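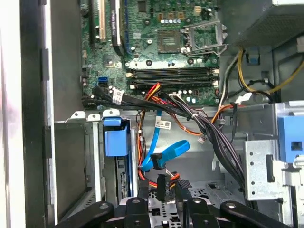 Fachgebiet Demontage und Kreislauftechnik, Arbeitsgruppe Elektroaltgeräte

Abb. 4: Geöffneter Desktop-Rechner mit Hauptplatine, leerem Prozessorsockel und quer verlaufendem Kabelbündel.

4.2 Zugänglichkeit der Hauptplatine im geöffneten Gehäuse

Die Hauptplatine trägt den überwiegenden Teil der wiederverwendbaren Komponenten eines Desktop-Rechners und ist zugleich diejenige Baugruppe, deren Ausbau am stärksten von der Lage anderer Teile abhängt. Für die Bewertung wurde daher zwischen geometrischer und funktionaler Zugänglichkeit unterschieden. Geometrisch zugänglich ist ein Bauteil, wenn seine Befestigung bei abgenommener Seitenwand ohne Verlagerung anderer Teile erreicht werden kann. Funktional zugänglich ist es erst dann, wenn auch der zum Lösen erforderliche Bewegungsweg frei ist.

Grundlage der Auswertung sind 2.589 Einzelschritte, die an elf Gehäusetypen protokolliert wurden. Das Protokollschema folgt der von Chevalier im Projekt Sudard entwickelten Gliederung, wobei die Kategorie »Verlagern« abweichend vom Original in »Kabel verlagern« und »Baugruppe verlagern« geteilt wurde. Schritte, die ausschließlich dem Ablegen von Werkzeug dienten, blieben unberücksichtigt.

Am Prozessorsockel fallen beide Formen der Zugänglichkeit in der Regel zusammen. Der metallene Halterahmen lässt sich nach dem Entriegeln des Hebels aufklappen und gibt den Sockel nach oben frei. Abb. 4 zeigt den Zustand mit geöffnetem Rahmen und ohne Prozessor. Für die nachfolgenden Schritte ist zu beachten, dass der aufgestellte Rahmen über die Platinenebene hinausragt und ein Kabel beim Verlagern daran hängen bleiben kann. In der Schrittfolge nach Wumis wird der Rahmen deshalb unmittelbar nach der Entnahme des Prozessors wieder geschlossen. Bei unbedecktem Kontaktfeld ist außerdem jede Berührung zu vermeiden, sofern die Platine für die Wiederverwendung vorgesehen ist.

Die vier Speichersteckplätze liegen bei der hier betrachteten Bauform unterhalb des Sockels, parallel zueinander und mit weißen Verriegelungen an den Enden. Ihre Lage ist unkritisch, solange die Verriegelungen vollständig nach außen geschwenkt werden können. Einschränkungen entstehen vor allem durch Leitungen der Stromversorgung. In Abb. 4 verlaufen rote, orangefarbene, gelbe und schwarze Adern aus dem Bereich der Steckplätze nach unten und kreuzen dabei ein dickes schwarzes Kabelbündel. Solche Kreuzungen wurden als eigener Merkmalstyp erfasst, da sie die Reihenfolge der Trennschritte festlegen: Das obenliegende Bündel ist zuerst zu verlagern, auch wenn sein Stecker später gelöst wird.

Das schwarze Bündel selbst tritt im linken Bereich der Platine hervor und zieht diagonal nach rechts unten. Damit liegt es über dem unteren Teil der Platine und schränkt den Zugriff von dieser Seite ein. Der Bereich der blauen SATA-Anschlüsse (Abb. 5) befindet sich oberhalb des Bündels und ist von oben einsehbar. Die Einsehbarkeit allein wurde nicht als Nachweis der funktionalen Zugänglichkeit gewertet; maßgeblich ist der freie Weg in Steckrichtung.

Abb. 5: Lage der SATA-Anschlüsse und der Speichersteckplätze relativ zum Kabelbündel. Der Halterahmen des Sockels ist aufgestellt.
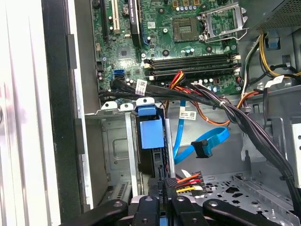

4.3 Folgerungen für die Schrittfolge

Aus den Beobachtungen ergibt sich eine Trennung in kabelbezogene und platinenbezogene Schritte. Kabelbezogene Schritte werden vorgezogen und von außen nach innen ausgeführt. Steckverbinder mit Rastnase werden vor dem Verlagern des zugehörigen Bündels entriegelt, sofern sie erreichbar sind. Andernfalls wird das Bündel angehoben und am Gehäuserand fixiert.

Erst danach folgen Erweiterungskarten, Speichermodule und die Verschraubung der Platine. Das Verfahren nach Chauvin sieht für die Verschraubung eine Bearbeitung über Kreuz vor. Für die Demontage wurde darauf verzichtet; die letzte Schraube soll jedoch auf der Seite der Erweiterungssteckplätze liegen, damit die Platine beim Anheben nicht gegen die Anschlussblende verkantet. Die Zuordnung der Gehäusetypen zu den Schrittfolgen ist in Tabelle 4 angegeben.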